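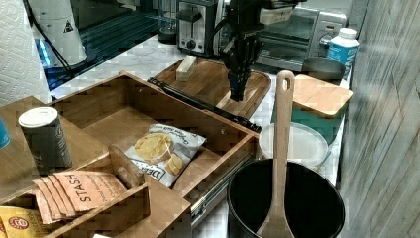 The Murix kit is now in its second period of review, and this report covers the work done under the grant from Fesent up to the end of May. The kit is sold by Rirnlow as a complete set for small laboratories and costs 3000 dollars without the arm. It includes the gripper, a wrist camera, the control box and the software. In this period we moved from the bench to the kitchen counter, where the basic task is to pick up a small wooden block from a tray with the toaster and the toaster oven standing behind it. The task looks easy, but the fingers have to come down close to the tray without touching it, and the height setting in the software was not fine enough for this at first.

## Work done in this period

We planned 600 pick attempts and all of them are finished. The first part was done with the factory settings. For the second part we changed the finger height and the closing speed, following the advice in the manual. The results are being put into one table and will be sent with the final report. I prefer not to give a success rate before the table is checked, as some attempts were stopped by hand and we must still decide how to count them.

What I can report already is the following:

- The gripper closes well on flat sides. When the block is tilted, the fingers sometimes push it away before they close.
- The software saves every attempt with its own log and video. This worked from the first day and has saved us much time.
- The fingers can be changed with one tool. The screws are small and it is easy to lose them, so we now keep spare ones in a bag.
- The manual is correct in most places, but the chapter on calibration describes an older menu.

The control box had to be restarted many times in the first weeks. After the update of the software this problem became less frequent. It did not disappear, and we continue to write down each restart with the time and the last command.

## Wrist camera

The camera is the part of the kit which needed the most attention. On plain wood it gives a clear picture and the software finds the edges of the block quickly. Shiny metal is more difficult. Bright reflections are sometimes taken for an edge, and then the software suggests a grasp point where there is no object. The faucet in our kitchen has a dark bronze finish with narrow highlights along the pipe, so the area by the sink is a good place to study this question. Fast movement of the wrist is a second difficulty. The picture becomes soft during the movement, and objects in it lose their sharp borders.

We tried a lower wrist speed, and we also tried to let the arm stand still for a moment before each picture is used. The second method is slower but I consider it the better one. It is not described in the manual and we have written our own short instruction for it.
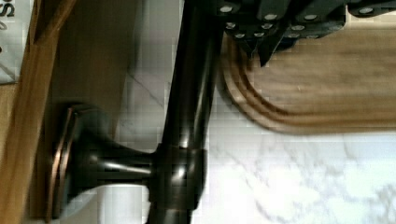
Aaltonen replied to our questions on the camera in writing and said that the exposure should be set by hand before every session, that the automatic setting was made for diffuse light, and that a new version of the edge filter would be offered to all owners of the kit without extra cost. The reply also asked us to send the logs of the failed detections together with the videos. We have sent them. We have not received the new filter yet, and for this reason the tests near the sink are not closed.

## Changes to the plan

There are 2 changes compared with the plan which Fesent approved. The test with soft bags is moved to the next period, as the soft finger pads were delivered late. The long test, in which the kit should run for a full working day, will be made after the new edge filter is installed. Neither change has an effect on the total budget.

## Costs

The kit was paid in the first period. In this period we bought only spare screws, one extra cable and the soft finger pads. Shipping of the pads was more expensive than we expected, and the difference was covered from the line for small materials. No money was moved between the main lines.

## Next steps

1. Finish the table of the pick attempts and agree on how to count the stopped ones.
2. Install the new edge filter and repeat the tests near the sink with the same positions.
3. Start the test with soft bags.
4. Send Rirnlow a list of the places in the manual which should be corrected.

We ask Fesent to confirm that the moved tests are acceptable. If the filter does not arrive in the next period, we will do the long test with the present software and say so clearly in the final report.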